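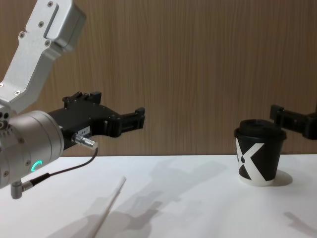 White tabletop and wood-grain wall panel, with a disposable cup on the table.

Siltus Community Meals: Progress Report to the Kalinowski Trust
15th March

The grant has been applied to kitchen running costs, food purchase and the delivery round. In the period covered, the service provided 1,725 hot meals to 216 households, most of them older residents living alone. Demand rose after the bus route through the lower estate was withdrawn, and five further households were waiting for a place when this report was prepared.

Two matters fell behind plan. The replacement cold store was delivered late, so bulk buying of vegetables did not begin when intended. Recruitment of a second driver also took longer than expected. Jolene Nepia has now taken up the post and covers the northern round.

Spending on fuel is above budget. Angus Pearce has revised the delivery order to shorten the longest round, and the overspend is being met from savings on packaging. No change to the total award is requested.

The remaining funds will be spent by the end of July. Marama Henare will submit the final accounts and the results of the household survey at that point.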